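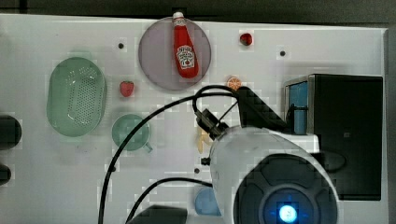
4. Puesta a punto de la mesa y del brazo

Si ha llegado hasta aquí, la célula Trollalmont ya está atornillada, el armario de control tiene corriente y lo más pesado del trabajo ha quedado atrás. Ahora toca la parte que a nosotros nos gusta más: colocar los objetos, tender bien los cables y enseñarle al brazo dónde está cada cosa. Tómese su tiempo, prepárese un café (¡lejos de la mesa, por favor!) y no se preocupe si el primer día tiene que repetir algún paso.

4.1 Antes de empezar

1. Encienda el controlador Dobos y espere a que termine el arranque. Suele tardar alrededor de 2 minutos, y durante ese rato conviene no tocar el brazo.

2. Limpie el tablero con un paño apenas humedecido en agua. Los limpiadores con alcohol dejan unas manchas muy tenues que luego cuesta quitar.

3. Coloque el juego de cocina según la plantilla: el plato cerca del borde del fondo, con el bote de kétchup tumbado encima; el escurridor verde a la izquierda, y la taza entre el escurridor y el brazo, con el asa hacia la derecha. Las frutas sueltas pueden ir donde usted quiera, siempre que quede sitio para que los dedos entren sin rozar nada.

ATENCIÓN: no meta las manos en la zona de trabajo con el brazo habilitado, ni siquiera para enderezar una fresa. Pulse primero la parada y espere a que el controlador la confirme.

4.2 Ajuste de la pinza

4. Abra la pinza del todo desde el menú Movden y lleve el brazo, en modo manual y a velocidad lenta, hasta dejarla sobre la taza. Mire la vista de la cámara de muñeca: los dos dedos deben asomar por la parte baja de la imagen, separados, con la taza a la vista un poco más arriba. Si solo aparece uno, repase la fijación del soporte antes de seguir adelante.

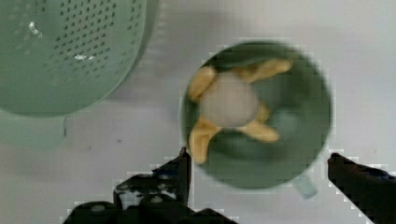

5. Baje la pinza en incrementos de 14 mm, soltando el mando entre uno y otro, y deténgase bastante antes de llegar al borde de la taza. El último tramo se hace con el incremento fino, y aquí de verdad compensa ir despacio.

6. Cierre los dedos sobre el objeto que haya dentro y vuelva a abrirlos. Si la pieza se desplaza mucho al cerrar, corrija el centro de la pinza y pruebe otra vez.

7. Guarde la posición con un nombre que reconozca dentro de unos meses. «Taza» está bien; «prueba nueva buena» ya le dirá muy poco en julio.

4.3 Recorrido de los cables

El cable largo que baja desde la pinza necesita holgura, porque acompaña al brazo en todos los giros. Déjelo formar un arco amplio sobre la mesa y compruebe, moviendo el brazo muy despacio, que no se engancha en el asa de la taza ni arrastra los objetos ligeros.

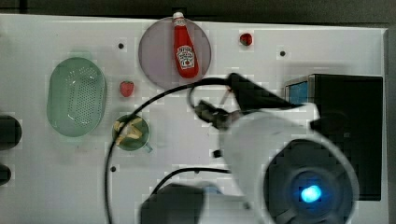

Haga la misma comprobación con el cable corto que sale del lateral del brazo, sobre todo en las posiciones más recogidas, donde puede quedar pellizcado contra la carcasa. Un roce suave con el tablero no tiene importancia; un tirón, por pequeño que sea, sí la tiene, y entonces hay que dar más longitud libre y repetir el recorrido completo.

NOTA: revise los conectores cada 1000 ciclos y cambie el cable largo al llegar a los 4000, aunque a simple vista parezca nuevo. El contador está en el menú Movden, apartado Mantenimiento, y se pone a cero manteniendo pulsada la tecla de confirmación.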